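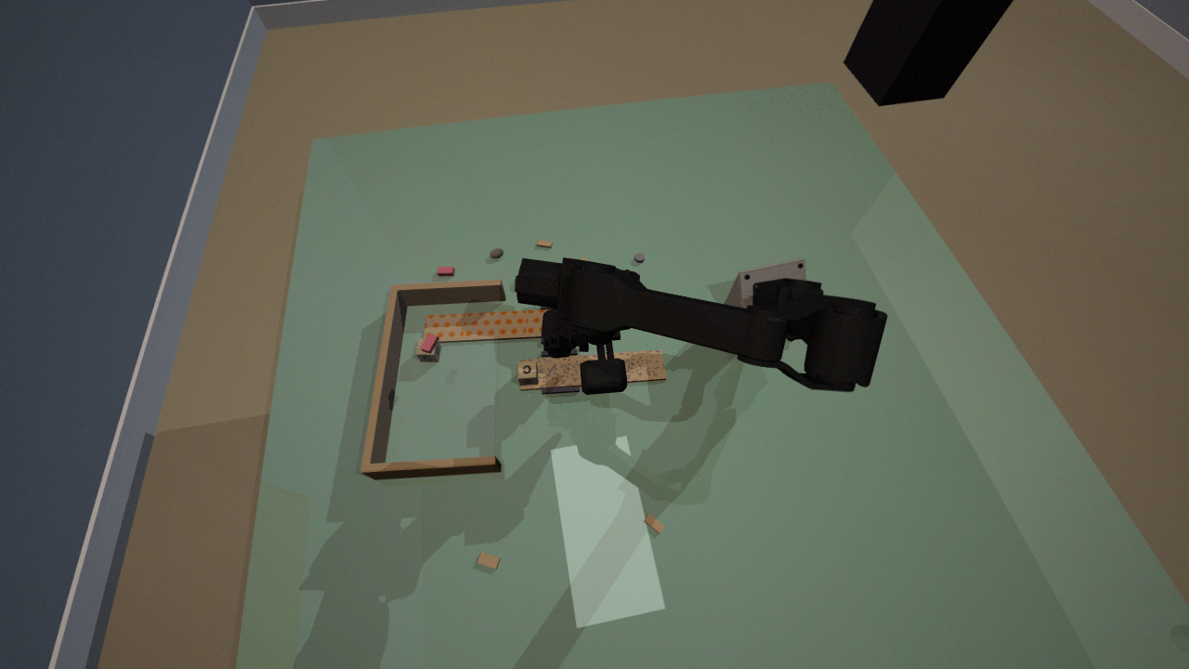 A black robot arm at work on its boards, inside a computer simulation.

Robots have rules, just like your classroom does! My favorite one is this: practice in a pretend world first. A simulation is a bit like a video game, so if the arm bumps a wall in there, no one gets a bruise and no one has to buy a new wall.

Then comes the real arm, and more rules. Everybody stays outside the marked area while it moves - grown-ups too. There has to be a big stop button that a person can reach quickly. And the arm should go slowly the first time it tries anything new (I'd want that rule for me on roller skates).

At Postau, where I help out, our checklist has 17 rules on it. I still read every single one out loud before we switch on. Can you think of a rule we should add?

Comments

Hsin-yi Lai: My son wants "no robots before breakfast" on the list.

Cheuk-hei Yen: What does the C on the little cube mean? We looked at it for ages!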